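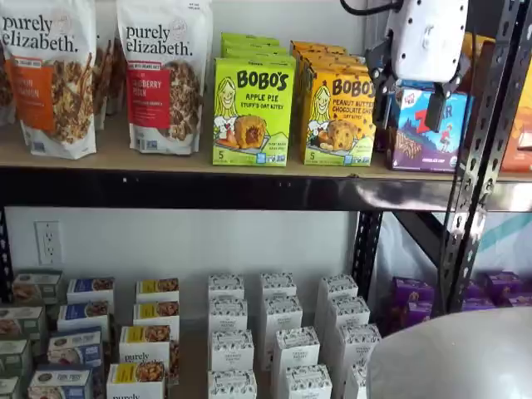

Borkitz Pantry Shelving Unit, Black Metal

If you keep a staff kitchen, a farm shop or simply a household that gets through an alarming amount of granola, you'll know how quickly a cupboard turns into a muddle. The Borkitz is our answer, and we're terribly fond of it! It's a good plain set of shelves in black metal, with height enough for big stand-up pouches on one level and rows of small boxes on the next - oat bites, cereal bars, whatever your lot like best.

Height 151 cm, width 140 cm
Order code 767
Spare bolts included

Siv Myklebust, who looks after our shop displays, likes to run matching boxes one behind the other, so that the flavour faces you and the spares wait at the back (Bobo's boxes are lovely for this, being so bright).

Choosing a shelf surface

You can have the shelves bare, or add our light tan wooden surface, which sits very nicely against the dark metal bar and is much kinder to the eye on a grey morning.

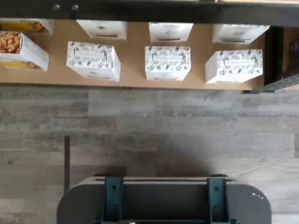
2 min read

Plain white cartons and the prettier leafy, flowery ones both look well on the wood, and two rows to a shelf still leaves room to get your fingers in between. Wipe it over with a damp cloth and dry it straight after, please - it doesn't care for puddles.

Not sure which finish would suit your room? Ring and ask for Selma Petkov, any Wednesday, and she'll happily talk it through for as long as you like.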